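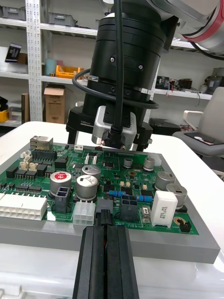
Quintana Electronics Bench Team — Workshop Tips

Can a machine do your bench chores yet? A few tips from people who keep trying

We get this question from visitors more than any other, usually right after they have asked where the coffee is. People see an arm hanging over a circuit board and want to know if it could come home with them and empty the dishwasher. The short answer is no, and the long answer is the rest of this page, which has grown a good bit since we first put it up in October.

Start with the chores that hold still

A board in a tray is about the kindest job you can hand to a robot. It lies flat, it stays where you set it, and the edges are where the drawing says they are. If you are thinking of trying any sort of automation in your own shop, look for the job that already looks like that. Checking a board against a good one is a fine first try. So is moving finished parts from one tray to another, as long as the trays match and someone fills them the same way every time.

Give everything a seat

The most useful thing we ever bought was a set of plain fixture trays from Grustex, and I would buy them again even if we had no robots at all. A board that can't slide is easier on people too. At home, the same trick works with a shallow baking pan and a square of rubber shelf liner when you are fixing a radio at the kitchen table. Screws go in a muffin tin. You will thank yourself when the phone rings.

Tall parts first, when you plan the reach

Big capacitors and power resistors stick up like chimneys, and a gripper coming in low will find every one of them. We plan the path over the tall parts before we think about anything else, and we come in from the side with the most open space. Connectors along the edge are good places to work near, but please don't grab a board by one. Hold the bare edge if there is any to hold.

If the board has a supply marking printed on it, like 48V_IN, read it before you plug in anything, and then read the label on your supply as well. No robot of ours does this for you. Let large capacitors discharge and check them with a meter before hands or metal jaws go near.

Looking is easier than doing

Cameras have gotten very good, and inspection is where we would tell a small shop to spend its money. A long lens pointed straight down will pick up a crooked part that tired eyes miss at four in the afternoon. Keep the light the same from morning to night, and leave some slack in the camera cable — a tight one tugs on the mount and you will spend an hour blaming the software.

Plugging in a cable is another story. Soft things flop. We ran a connector trial on our Varkerus cell with 318 tries, and more than 30 of them needed a person to step in, mostly with the wire bent off in some silly direction. A person does that job while talking about lunch.

And the house?

Well, we have tried a few things after hours. Folding dish towels with the Dolent arm took so long that I folded the rest of the basket myself while it was thinking about the second corner. Cups are fine if they are upright and a little apart. Silverware in a heap is hopeless so far, and a fitted sheet beats most of us as well.

If you want to get your kitchen ready for the day it does work, do what you would do for a guest who is helping with the dishes. Keep the same things on the same shelves, use open bins in place of deep drawers, and leave the counter clear for a foot or so by the sink. It makes the cooking nicer in the meantime.

Wiping down

Dust the lens with a blower first and a lens cloth after, never a shop rag. Gripper tips get a wipe with a lint-free cloth and a little rubbing alcohol, with the arm powered off, after checking that the tip material can take it. Put the trays back in the bins when you are done, please, the gray ones with the gray ones.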